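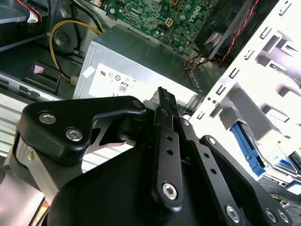

Page last modified: February, 16:20

Unit 6: Non-volatile storage and the flash translation layer
Notes prepared by Annelore Reuter

These notes cover the second half of the storage block. Read them with the lab sheet for the Kuvton simulator. Magnetic disks were dealt with in Unit 5 and are not repeated.

6.1 Asymmetry of operations

NAND flash is read and programmed by the page and erased by the block. A page that has been programmed cannot be reprogrammed until the block containing it is erased. Erase is the slowest of the three operations and the one that wears the cell.

A host file system assumes that any logical sector can be overwritten in place. The flash translation layer (FTL) maintains this behaviour by writing the new data to a free page, updating the logical-to-physical map and marking the old page stale.

6.2 Mapping granularity

Page-level mapping gives the best random write performance and needs the largest table. Block-level mapping needs a small table but forces a copy of the whole block when one page changes. Hybrid schemes keep most of the device block-mapped and reserve a few page-mapped log blocks. The Hordiienko scheme discussed in the tutorial is a hybrid; note that its merge cost depends on whether the log block was filled in sequence.

6.3 Garbage collection

When free blocks run low, the controller picks a victim block, copies its valid pages elsewhere and erases it. Write amplification is defined as

WA = (pages programmed to flash) / (pages written by host)

Worked case. The host writes 10 pages. During the same interval the collector relocates 2 valid pages. Total programmed is 12, so WA = 12 / 10 = 1.2.

Greedy selection takes the block with the fewest valid pages. It performs well under uniform traffic and poorly where hot and cold data share blocks. Cost-benefit selection also weighs the age of the block. Both policies are implemented in Kuvton and are chosen in the configuration file.

6.4 Over-provisioning

Spare capacity is hidden from the host. Increasing it lowers the average number of valid pages per victim and therefore lowers WA. The usual convention is

OP = (physical - user) / user

A device with 12 units of physical capacity and 10 exposed to the user has OP = 20 per cent. Some texts divide by physical capacity instead. State which convention you are using in any submitted work.

6.5 Trim

Without trim the FTL has no knowledge of deleted files and continues to relocate their pages. Trim is advisory. Behaviour on reading a trimmed sector varies between devices and should not be relied on for secure erasure.

6.6 Wear levelling

Dynamic levelling considers only free blocks when allocating. Static levelling also moves cold data off lightly worn blocks, at some cost in WA. The Onimach trace set includes a workload with a large cold region; run it under both and plot the erase counts.

Exercises

1. Derive WA for a greedy collector when every victim block is half valid.
2. Run the Prodness trace with OP at 10 and 20 per cent. Tabulate WA and total erases.
3. Explain why a sequential workload gives WA close to 1 under page-level mapping.

Reading for Unit 7: controller caches and power-loss protection.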